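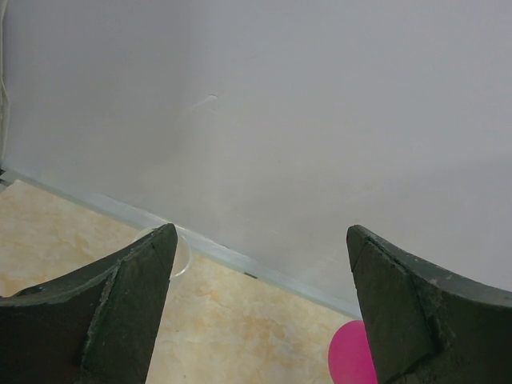 Laltport's Old Ferry Landing Opens to Walkers in July

LALTPORT, 17/03/2025 - The Laltport History Society is thrilled to announce that the old ferry landing on the Lins River will open to the public this July, with a new footpath running down from Mill Street!

A ferry first crossed here in 1757, carrying farmers, mail and a great many sheep. It ran until 1937, when the road bridge went up at Komero and traffic moved upstream. The stone ramp has been buried under silt and brambles ever since.

"We found the iron mooring rings still set in the rock, and I think I yelled," said society president Aranka Bodnár. "My grandfather tied up boats there."

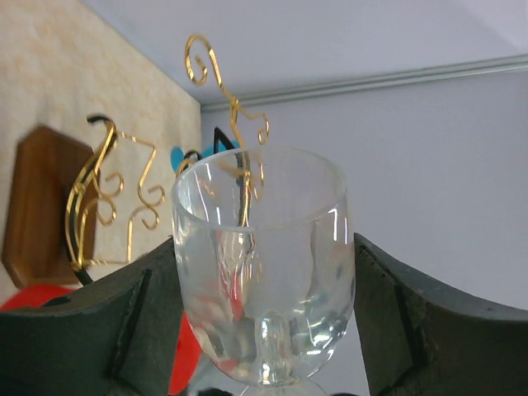

A clear, stemmed plastic cup.

The path is 300 yards long, with signs written by local historian Levente Csonka. Guided walks are free and take up to 40 people, so please sign up early at the Laltport library.

Contact: Issa Majali, Laltport History Society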